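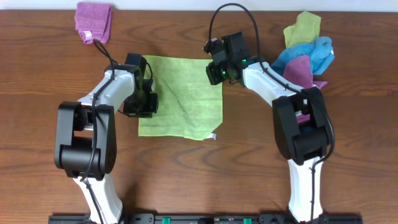 Re: [Villstead flyers] Hangar space and the winter check

Hello all, and hello Jingyi,

On Tuesday evening Jingyi Yu wrote:

> We have a share in a Cessna 172 at Villstead and the group
> is thinking of moving it to Bellcombe for the winter, as
> there is a hangar space going. Has anyone kept an aeroplane
> there? We are outside at the moment and the damp is getting
> into everything. Also, who is doing annuals locally now?

I kept a Cherokee at Bellcombe for 3 winters, so I can give you the long version (sorry, I never manage the short one). The hangar is dry and the people are lovely, but it is a shared hangar and you will be shuffled about. If you like to turn up at eight on a Sunday and be away by half past, have a word first with Sinéad Carroll, who does the hangar list and knows who is flying when. She once moved 4 aircraft to get me out and still made me a cup of tea!

The runway is grass and it does get soft at the far end after Christmas. Mingxuan Fan bogged a nosewheel there in February and we all got very muddy helping.

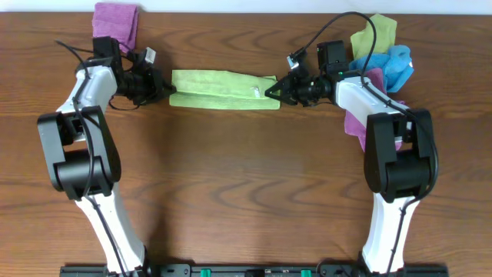
Damp is the thing I would tackle now, wherever you end up. Take the cover off on the first dry day, open both doors and let the cabin air for a good hour or two. Then go round the door seals and the inside of the windscreen frame, where ours always collected water. A microfibre towel like the lime-green one in the photo is good for the door frames and sills, though I keep a separate clean one for the perspex and never let the two mix, as grit will scratch it in no time. Check under the carpets too, please. We found ours sodden one spring and the smell lasted until August.

As for annuals, Kaiwen Fu at Jotley did our last two and I was very happy with him. He rings before he orders anything over 200 pounds, and he let me help with the panels. He gets booked up early, so do ring soon.

Do shout if you want to come and look round. I am 55 minutes away by road but always glad of an excuse.

Warmest wishes to the group,
Zihan Deng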